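**Joelle Chidiac** · 21/11/2019

1/ Right. I'm back from the island, I have opinions, and my sister has asked me to stop putting them in the family chat. So you get them. 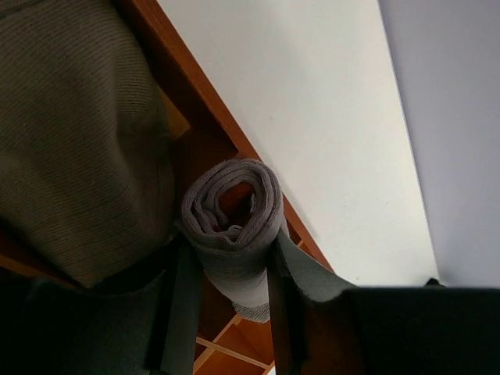
2/ For the newcomers: my great-grandfather came off a boat at Bilham with one trunk and a surname the clerk couldn't spell. He stayed 8 years, left for the mainland, and never said a kind word about the place again. Naturally I have spent my annual leave on it.

3/ Getting to Bilham is simple. You drive until the road gives up, you wait for a ferry, and you wait for the other ferry, the one that was meant to leave before the first one. The timetable is pinned up behind glass so you can't write on it.

4/ The ferry is called the Clivimik. I asked the deckhand what it meant. He said it was the owner's kids' names mashed together: Clive, Vi and Mick. I asked which one got seasick and he said all of them.

5/ Rough crossing. A man in a very good raincoat ate a meat pie the entire way, holding eye contact with the horizon. I've thought about him a lot.

6/ Accommodation was the Firnico Guesthouse, up the hill from the wharf. When you book they tell you it's a five-minute walk. They have a ute.

7/ I can't complain about the room. Towels rolled up like something from a proper hotel, a kettle that worked, a view of the harbour if you stood on the suitcase rack. I stood on the suitcase rack.

8/ There is one book in every room and it's the same book. It's called "Bilham: A Harbour Remembered", it has 828 pages, and the author lives next door to the guesthouse. He asks at breakfast how far you've got.

9/ I got to page 40. It's still geology.

10/ Now, the trunk man. Family name is Chidiac these days, but on the Bilham harbour register it's Shediack, Chiddick and, for one glorious winter, Chadwick. He worked for a chandler called Twal. I know this because Twal wrote everything down, including who owed him for rope.

11/ We owed him for rope.

12/ The register lives in the old customs house, which opens when Hala Masri opens it. I'd emailed ahead. She'd replied with one word, "Fine", and I'd spent a fortnight wondering about the tone.

13/ The tone was fine. She had the ledger out already with bits of wool marking the pages, and she'd found two entries I didn't know existed. She also wouldn't let me have a biscuit within three metres of the table, and I respect that in a person.

14/ Entry one: he bought a pair of boots. Entry two, a week later: he returned the boots. In the margin, in Twal's handwriting, "worn". There you have my whole father's side in one word.

15/ Hala reckons there were five or six families who came the same way in those years, up through the port and then out to the island for the fishing. Most left when the cannery shut. One lot stayed and ran the bakery. I had the finger bun. They made the right decision.

16/ Walked out to the cemetery in the afternoon. You go past the oval, over a stile, through a paddock with a sign about a bull. I didn't see the bull. I moved briskly anyway, in case the bull was modest.

17/ No Chidiacs up there, under any spelling. I was braced for that. What I did find was Twal, right up the back with the best view on the whole island, and a headstone the size of a fridge. The rope trade was obviously kind to him.

18/ I told him we were good for it.

19/ Someone on the ferry home asked me what the population was and I could tell him, because it's on the sign at the wharf: 2,651. The last digit is on a little separate tile hung on a hook. I stood there for ages hoping somebody would come and change it.

20/ Practical matters, as people keep messaging. Go in November, before the school holidays. Bring cash, the pub's card machine is "resting". The chips are excellent. The museum beside the pub is a cabinet, so don't set aside a morning for it.

21/ If your mob came through Bilham too, write to Hala care of the customs house and give her every spelling you've got, including the ones you think are silly. Ours was under C, S and, somehow, J. Keep the email short. She will.

22/ Mum's reaction to the boots: "Well, they probably didn't fit." Ninety-odd years on and we're still arguing the refund.

23/ Next year I want to have a go at the mainland end. He turns up in a boarding house near the railway yards with a second trunk, and I'd like to know where he got it. Twal's ledger has a missing trunk in the same month. I'm not saying anything. I've asked Hala for a copy of the page.

24/ Update: she's replied. "Fine."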